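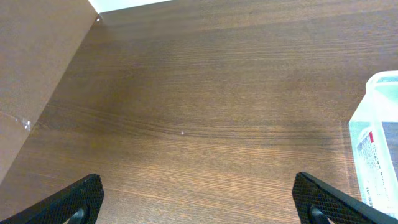
Chapter 5
Wood and Moisture

Wood takes in water from damp air and gives it back to dry air. It does this while the tree is standing, after the tree has been felled, and for as long as the timber lasts in a building or a piece of furniture. Most of the faults described in the second half of this book begin with this exchange, and a joiner who understands it will avoid a good many of them.

In this chapter you will learn:

how water is held in the cells of the wood
what is meant by moisture content and how to work it out
why boards shrink more in one direction than in another
how to store timber before use

5.1 Water in the living tree

A newly felled log is heavy with water. Part of it lies in the hollow centres of the cells and is called free water. The rest is held inside the cell walls and is called bound water. When a log begins to dry, the free water leaves first. The log becomes lighter, but its size hardly changes.

Once the free water has gone, the wood has reached its fibre saturation point. For most timbers this is close to 30 per cent moisture content. Below this figure the cell walls themselves start to lose water, and the wood begins to shrink.

5.2 Moisture content

Moisture content is the weight of the water in a piece of wood, given as a percentage of the weight of the same piece when fully dry. A sample that weighs 60 grams before drying and 50 grams after has lost 10 grams of water. Its moisture content was therefore 20 per cent.

Note that the dry weight is used, so green timber can have a moisture content of over 100 per cent. Students often find this odd at first.

Parvaneh Kazemi, who ran the drying sheds at Ciltdale for many years, taught her apprentices to weigh the same marked board every morning and write the figure on the shed door. Electric meters are quicker, but the method is still a good one for learning how slowly a thick board dries.

5.3 Movement across the grain

Wood does not shrink evenly. Along the grain the change is so small that it can usually be ignored. Across the grain it is much larger, and it is greatest in the direction that follows the growth rings. A plain-sawn board will normally move more across its width than a quarter-sawn board of the same timber.

A solid table top must be free to move on its frame. If it is glued or screwed down hard along both edges, it may split in the first dry winter. Slotted screw holes and wooden buttons both allow for this, and are covered in the next section. Veneered panels behave differently and are left until Chapter 6.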